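Ticket 455: fitted sheet won't stay smooth
Product: Hestano fitted sheet, sage green
Status: open

Hi, me again! I wrote in around February and got a really nice reply from Idrisa Mussa, who told me to wash the sheet once and put it on while it was still a little warm. Did that, twice now (and flipped the mattress too, what a workout).
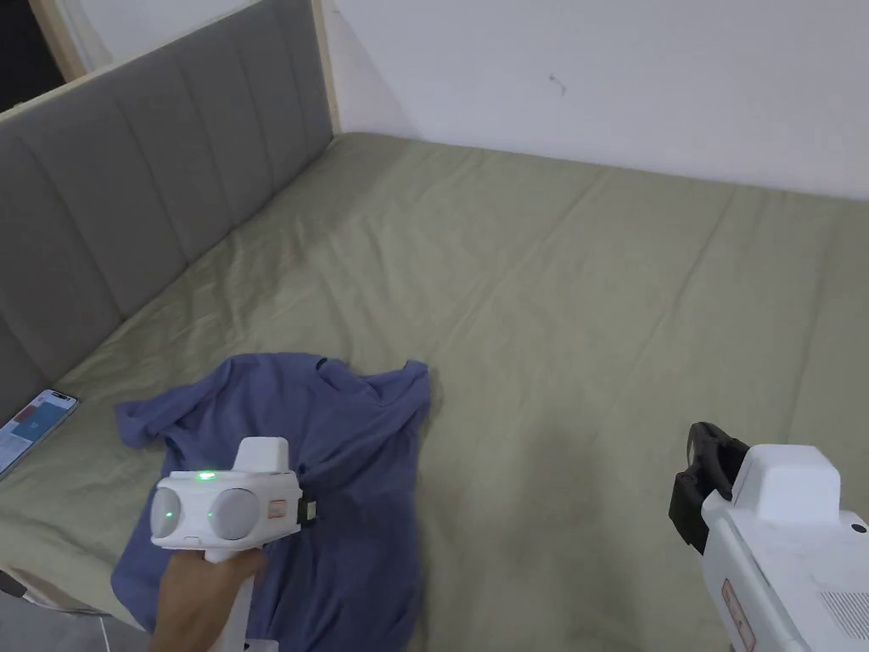

My corners are holding fine, so please don't send me the clip set again. It's the middle that bugs me. I pull everything tight, and by the time I'm folding laundry on it I've got those long diagonal creases running across the bed, way past wherever the T-shirt is lying. Could I have the wrong depth? I ordered the 400 thread count one, if that helps you look it up.

Happy to swap for a deeper size!
Dae-han Sun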